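Skevley Handheld Station Controller
Made by Telach for packing and kitting cells

If you've ever walked back and forth to a wall panel forty times in a shift to nudge an arm over by a finger's width, you'll see why we got excited about this one. 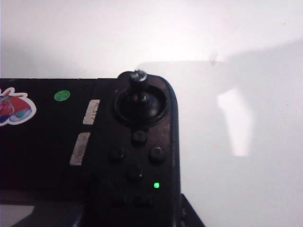
The Skevley puts the arm's jog, pause and resume controls in your hands, so you can stand where the work is and look at the part while you move it. Left stick for travel, right stick for height and wrist, and the buttons do what the card in the box says they do (you can remap them, and most crews do within a week!).

We ran it on the kitting line at our Zollitz shop from June on, with 3 cells and two shifts. Zohreh Tehrani used to spend her mornings lifting trays onto the feeder. Now she runs the cell, teaches it new tray positions and deals with the odd parts that the arm won't take. She says her shoulders thank her, and she has strong views on stick sensitivity, which is why there's now a slow mode.

Omid Amini on the late shift was the doubter. He wanted to know who would get called when the arm stopped at 9 p.m. Fair question. The answer is that he clears most stops himself now, and he got a pay step for it. Training took him 5 hours, spread over several days.

What didn't go so well: thick gloves. You can work the sticks in them but the buttons are fiddly, and we'd love a bigger set. Also, the line got quieter, and a couple of people miss the company at the old packing table. Sebastian Mocanu moved the breaks so both sides of the floor overlap again.

In the box
Controller, charging cable, belt clip, button card

Good to know
Stores up to 200 taught positions
Works with Shirazi arms, current models
Does not replace the emergency stop at the cell
Part number 1383

Spare stick caps are sold in pairs. For a trial on your own line, ask for Simin Khosravi at the parts desk.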